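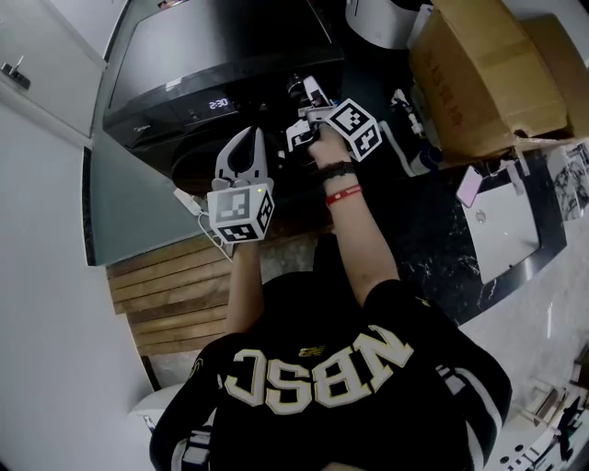

August 13, 2022

Proofs for the Gromura anthology came back from the printer this morning, so that's my Saturday gone. 865 lines of verse in the final count (I did it twice) and 81 poems, after Analyn Talavera talked me into dropping the two river ones. She was right about the second. I still miss the first!

Tried the new text face at 10 point and the long-lined poems turn over horribly, especially Florante Soriano's, who writes as though pages were a metre wide. Dropped it half a point and took 15 mm off the outer margin – much better, only one turnover left, in "Tallora, Evening". I've asked him whether he'd rather break the line himself. No answer yet.

Facing translations are still the headache. The English runs longer than the original nearly every time, and by the third stanza the two sides have drifted apart. Padding the stanza gaps on the left-hand page sort of works, but it looks gappy in the sonnets. Will try setting the English smaller on Monday.

Also: page 15 has the wrong running head, and the glossary still uses the March spellings. Don't send anything to Vukard until both are fixed.

Comments (2)

Analyn: Please don't shrink the English, my eyes are bad enough. Could we align by stanza and let the rest hang?

Florante: Break it after "lamp". Sorry, only just saw this – and I want the river poem back too.

Recent entries
Paper samples from Robles
Sewing the first dummy copy
Who gets a biographical note?

Contact the workshop | © 2022 Gromura notebook | Back to top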